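Demonstration gathering

Demonstration gathering is the recording of a task, done many times over under human control, so that a robot can later be trained to do the task without a person at the controls. One recorded attempt is called a demonstration or an episode. The work goes by several other names, among them episode recording and, in older project notes, teach runs. It differs from ordinary robot programming in that no list of positions is written out beforehand. The training program is given the recordings and has to find what they have in common.

A demonstration normally holds the video from each camera, the joint angles of each arm, the opening of each gripper and a short written label such as "put the shirt in the basket". Everything is stamped with the same clock. If the clocks drift apart, the video shows the gripper closing at a different moment from the one in the joint record, and the episode is of little use.

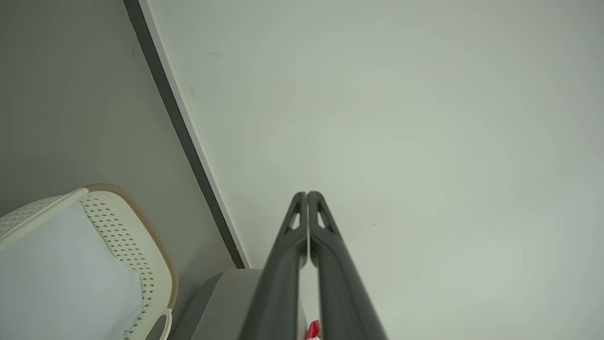
Why are cameras fitted to the wrists as well as to the head?
A head camera takes in the whole work area but often loses sight of the fingertips behind the arm or the cloth. A wrist camera stays close to the fingers and gives the detail needed for the last few centimetres before a grasp. Most systems train on both views together.

Methods

In teleoperation the operator moves a pair of small leader arms, or a pair of hand controllers, and the robot copies the movement. In hand guiding the operator takes hold of the robot itself and pushes it through the task. Hand guiding is cheaper to set up, but the operator's hands tend to appear in the video, and two arms are hard to guide at once. A third method uses a hand-held gripper with a camera on it and no robot at all until the training is finished.

Cloth is nearly always recorded by teleoperation. A garment takes a different shape each time it is dropped, so a fixed movement fails quickly, and many jobs need one arm to hold while the other pulls.

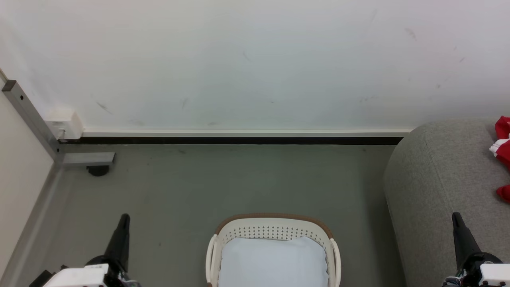 Two robot arms near a white laundry basket, with a grey sofa to the right.

The Zolley set

Zolley is a collection of household tidying demonstrations recorded at Gadmont with two-armed robots. The target was 1,000 usable episodes, later raised. By the close of recording in May the operators had made 2,513 attempts, of which 2,135 were kept. A further choice was then made from the kept episodes: 172 were held back for testing and never shown to the training program.

Episodes were recorded with Ko, a program that starts and stops all the cameras together and asks the operator to mark each attempt as good, poor or void. Poor attempts were kept if the operator recovered from the mistake, for instance by picking up a dropped garment and carrying on. Void attempts, mostly camera faults and lost connections, were deleted.

Starting positions

Between episodes the items are put back, though not to the same spot. The Zolley instructions ask for garments to be moved to a new place and turned over before every attempt, and for the furniture to be shifted a little at the start of each session. 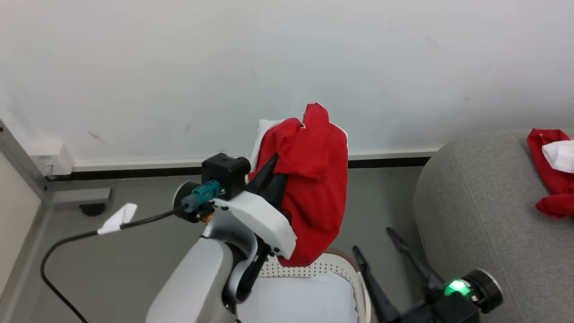 A set recorded without such changes usually gives a robot that does well in the recording room and badly anywhere else. Skustavel, an earlier collection on the same subject, is often mentioned in this connection. Its garments always started from a taped square on the floor, and robots trained on it went on reaching for the square after the tape and the garment had both been moved.

Operator style is another source of trouble. Two people may carry out the same task in a different order, or one may pause before each grasp, and the pauses are learned along with everything else.

See also
Imitation learning
Teleoperation
Cloth handling by robots

This page was last edited on July 31, 2025.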